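Is the welcome cocktail worth asking for by name at resort hotels?

Posted by Tincuța Gavrilă, 9 March 2020

We are booked for a week at the Florkent, which is the big place on the seafront at Storklow, and the booking email goes on at great length about their "signature welcome cocktail". It is called the Wivmont. According to the email it is rum, pineapple, lime, "a whisper of local honey" and a secret bitter that the bar makes itself. It is free on arrival and then 12 a glass for the rest of your stay, which seems a lot for something with a paper parasol in it.

I make drinks at home and I am not fussy, but I have been caught out before. The last resort we went to had a house cocktail with a lovely story attached and it came out of a jug that had been sitting on the bar since lunch. All I could taste was carton juice. My husband drank his and mine and said it was fine, so make of that what you will.

What I would like to know is whether these signature drinks are ever made fresh, and if you can ask them to do it properly without looking like a nuisance. I would also like to have a go at it at home first, so I know what it is supposed to taste like. Has anyone got a recipe that comes close? The email gives no amounts, of course.
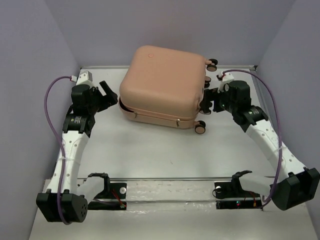

I should add that I don't like very sweet drinks, and honey with pineapple sounds to me like pudding. If the answer is "order a gin and tonic" then please just say so.

Ileana Onu

I worked behind a hotel bar for 3 summers, not at the Florkent, so take this as general. The free one is nearly always batched. A coach party comes in and there may be up to 6 trays to fill before anyone has found the lift, and you can't shake those one at a time. Batching isn't a crime if the lime goes in late. Mostly it doesn't. The juice goes flat and slightly soapy after a few hours and then somebody tips in more syrup to hide it.

The paid one is a different matter. Go when the bar is quiet, sit at it, and ask if they would shake yours with fresh lime and go easy on the honey. A decent bartender will be glad of something to do. If they reach under the counter for a bottle with a pourer in it, have the gin and tonic.

I would not lose sleep over the secret bitter. Every place I worked had one, and it was a shop-bought bottle with the label soaked off.

For home, this is my guess at it, going only by what you have written:

Golden rum, 50 ml
Pineapple juice, 60 ml, from a fresh pineapple if you can stand the mess
Lime juice, 20 ml
Honey let down with the same amount of hot water, 10 ml
Two dashes of any aromatic bitters

Shake hard with plenty of ice and strain over fresh ice. Taste it before you think of adding more honey. With a ripe pineapple I leave the honey out altogether, and I doubt you would miss it — a whisper is marketing for a teaspoon anyway.

Mai

had it at the florkent in December, it was ok. Bit sweet. Mine had a cherry in it, no parasol. The nuts they bring with it are nice

Tincuța Gavrilă

Thank you both. I tried Ileana's version with carton juice, as that was what I had in, and it was better than I expected with the honey halved. I still can't see where 12 comes into it. Mai, do you remember if they shook it or poured it from something?

Mai

sorry no, was looking at the sea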